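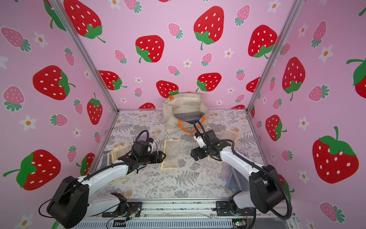

About Liltell

Liltell sells printed cotton and linen by the metre, along with patterns and haberdashery for people who sew at home. We started in January with a market stall and one supplier. The shop on Brondance Lane opened on April 1, 2018, and we have been there ever since.

The ground floor is the fabric shop. We keep 700 prints on the shelves, mostly florals, fruit and small geometrics, and another room of plains. Upstairs is the cutting room, where online orders are measured, cut and folded. The minimum cut is half a metre. Orders placed before midday go out the same day, except at weekends.

Most of our cotton comes from Qaisi, a family mill we have bought from since the stall. They print in short runs, so a design that sells out may not come back. If you need more of something for a project, ask us first – we can often find the end of a roll.

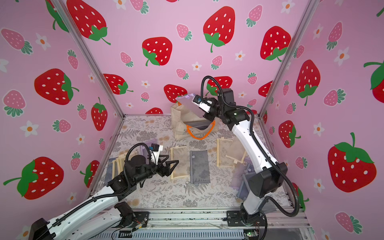

We also run sewing classes under the name Plolla. There are 4 courses: beginners, bags and pouches, curtains and blinds, and dressmaking. Groups are small and machines are provided, though you are welcome to bring your own. Beginners need no experience and should bring only scissors and something to write on.

Offcuts are bundled by weight and sold at the till. Larger pieces go to local schools at the end of each term. Last year we gave away 2,000 metres this way.

The shop is open Tuesday to Saturday. Samples can be ordered through the website, up to six at a time, and the cost is taken off your first order.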